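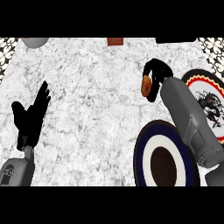 Grarnel quarry cleared to reopen its upper level in September

The stone quarry at Grarnel will cut marble again from its upper level in September, after the district office in Prastham gave its permission this week. The level was closed for nearly 10 years, after a part of the access road slid down the hill during a wet spring.

Rondent, the company that runs the quarry, says that 30 people will work on the upper level when it is fully open. At present the firm takes stone only from the lower level, where the blocks are smaller and are mostly sold for floor tiles and window sills. The upper level gives longer blocks, which kitchen makers prefer for counters with no joint.

Stone from the hill has a long history in the district. The oldest paper in the Prastham archive that mentions the quarry is from 1343 and concerns a quarrel over who should pay for the oxen. Many of the older doorsteps in the town were cut there.

The permission comes with conditions. Trucks may not drive through the center of Prastham before 7 in the morning, and they must use the road behind the Erdős school only during school holidays. Water from the saws has to be collected in 2 new basins before it goes into the stream. The company has already dug the first one – the second must be ready before any cutting starts.

Residents of the lower streets had asked for a limit on the number of trucks per day. The district office did not include such a limit, but it will measure noise and dust at the bridge during the first winter and publish the results in spring.

Rondent has not yet said what the new stone will cost. The company's yard in Prastham will show the first slabs to builders and private buyers in the fall, and orders can be made from the same time. The path to the viewpoint over the quarry stays open for walkers, except during blasting hours, which will be posted at the lower gate.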